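Teleoperation project, progress report no. 3
To: Wilfredo Saludo, Gatchalian Fund
From: the Urkton bench
25th July

Hi Wilfredo,

You asked for something you could read over a coffee, so I've left the tables out and put them in the shared folder with the receipts. If you want the short version: we're on schedule with the recordings, a little behind on the training, and I have one favor to ask at the end (it involves money, sorry!).

When we last wrote to you in February we were still arguing about how a person should show the arms what to do. Back then we had two ways going at once. One was to take hold of the arm and push it through the motion by hand, which feels lovely and natural until you need both arms at the same time and discover you've run out of hands yourself. The other was remote control, with the operator moving a pair of small handles and the big arms copying along. We've now settled on remote control for everything except the very first run of a new task, when I still like to walk the arm through by hand just to get a feel for where it wants to jam its elbow.

The task we picked for this quarter is tidying a table. Bottle goes in the bin, can gets dealt with, table is left clear. It sounds like nothing, and my sister laughed out loud when I told her what I do all day, but it has most of the hard parts of the bigger job packed into it. A clear bottle is miserable to see, for one thing. Once it's lying in a colored bin it takes on the color of the bin and you're left with the cap and a few shiny streaks.

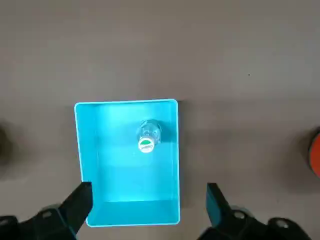
Wrist view over the turquoise bin, fingers open, with the bottle lying inside.

That view is the one our operators complained about most in the spring, and they had a point. The wrist camera is great for the last inch of a grasp and pretty useless for knowing where anything else is, so people were swinging the arm about hunting for the can. All that hunting went into the recordings, and then of course the trained arm learned to hunt as well! We had a whole batch where it would wave around over bare tabletop like it was looking for its keys. I threw out 155 recordings over that, and it hurt, but the ones we made afterward are so much cleaner that I'd do it again.

What fixed it was giving the operator the overhead view on the big screen and shrinking the wrist view down into a corner. The Provenetti handles helped too. They're lighter than our old ones, and people's shoulders aren't giving out after lunch anymore. We've had 13 people trained up on them so far, including three who had never touched a robot before, and I'd say those three are now among our smoothest. They don't have bad habits from the old rig, I guess. Gamers are fast but they snatch at things. The best operator we have used to decorate cakes.

We also changed how we ask for a demonstration. It used to be "do the task," full stop, and everybody did it in their own order. Now each session has a card that says which arm moves first and where to pause. The pause matters more than I expected. If the operator lets go of the bottle a beat too early it can land on the rim, so the card asks them to bring the bottom end in over the bin, hold still, and only then open up. You'd be amazed how hard it is to get a grown adult to hold still for one second.

Using both arms in one go is the part I'm most excited about. One side handles the bottle while the other is getting into position for the can, and the operator has to keep both in their head.

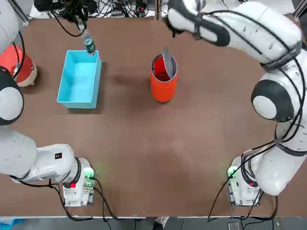 Can a new operator learn this in a day?
Most people can do the one-arm version by the end of their first day, and the two-arm version takes them closer to a week of short sessions.

On numbers, our target for the year is 3,000 usable recordings. The month-by-month count is in the folder, and "usable" there means somebody watched it all the way through and passed it. I know the Kimex folks on your review panel asked whether we could skip the watching and let software pick the good ones. We tried it on a small batch. It happily passed a run where the operator had sneezed and knocked the can sideways, so for now a human watches.

Training is where we've slipped. The first model does the bottle nicely when the bin is where it's used to seeing it, and gets muddled when we turn the bin or slide it over. I think that's our own fault for being too neat. We kept putting things back in the same spots between runs, so from this week the card also tells people to shuffle the table before they start. I'd like to see how that goes before we spend any more computer time.

Now the favor. Our cables are a mess and we lost the better part of two days last month to a single bad connector. I'd like to move some of what's left in the travel line over to proper cable guides and a few spares. There's a quote in the folder under "boring stuff." If you could let me know by the end of the week, I can get the order in with the rest of the parts.

And come and try the handles next time you're in town, the offer stands!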